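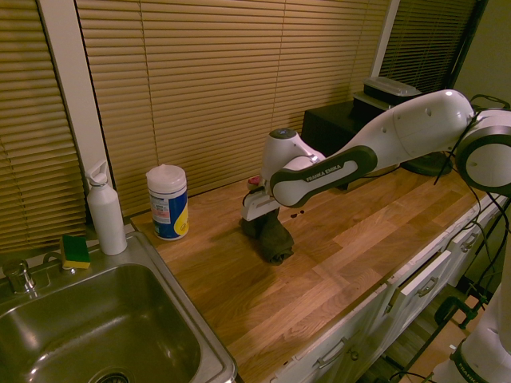 *The Franka arm at the counter with the green cloth. Fixed camera view.*

**Notes on relabeling the wiping data**

December 1, 2025

This post records a change in how our group labels demonstrations of counter wiping, and the result that followed from it. Vittoria Cattaneo and I carried out the work between September and the end of last month. A longer report is in preparation. The account given here is my own and should be read as such.

Our wiping policy, which we call Juvano, is trained by imitation. A person guides the arm through the task, the motion is recorded, and a network learns to predict the next short stretch of motion from the camera views and the joint readings. The training set at present holds 3,578 demonstrations. Until September, each one carried a single label for the whole recording, such as "wipe the counter." The label told the network what the task was, and left it to find the stages of the task without help.

The weakness of that arrangement was most evident with cloth. A folded towel and a bunched one call for different grasps, and a policy that has learned only the average of the two will often close its fingers on a single thin layer. When it then begins to wipe, the cloth slides out. We had treated this as a grasping problem and spent several weeks on finger pads. The pads made little difference.

Ms. Cattaneo proposed that we divide each recording into stages: approach, press, close, lift or drag, wipe, and release. The press stage deserves particular mention. People guiding the arm tend to push the fingers down into the cloth before closing them, and they do so without thinking about it. In the old labels this brief motion was lost inside a much longer one. In the new labels it has a name and a start and end time, and the network is asked to predict the current stage along with the motion.

Labeling by hand would have taken longer than we had. We marked 117 demonstrations ourselves, trained a small model on them (the code lives in our Risum repository), and used it to mark the rest. We then checked a sample and corrected the boundaries where the model had placed the press too late. Most of the errors were of that one kind.

On the test set of cloth positions, the policy trained on the old labels completed 11 fewer trials out of 88 than the policy trained on the new ones. Both used the same network, the same demonstrations, and the same number of training steps. The gain came almost entirely from bunched cloths. Flat cloths showed no change that I would be willing to defend.

Two limits should be stated. All trials were run at one counter, under one set of blinds, and we do not know how the policy would behave elsewhere. The stage list was also written with wiping in mind. Ottavio Fontana has tried it on the Vieira drawer recordings and reports that "press" has no clear meaning there, so a separate list will be needed for that work.

The stage definitions and the hand-marked subset are available to other groups on request. The remaining labels will follow when the boundary corrections are complete.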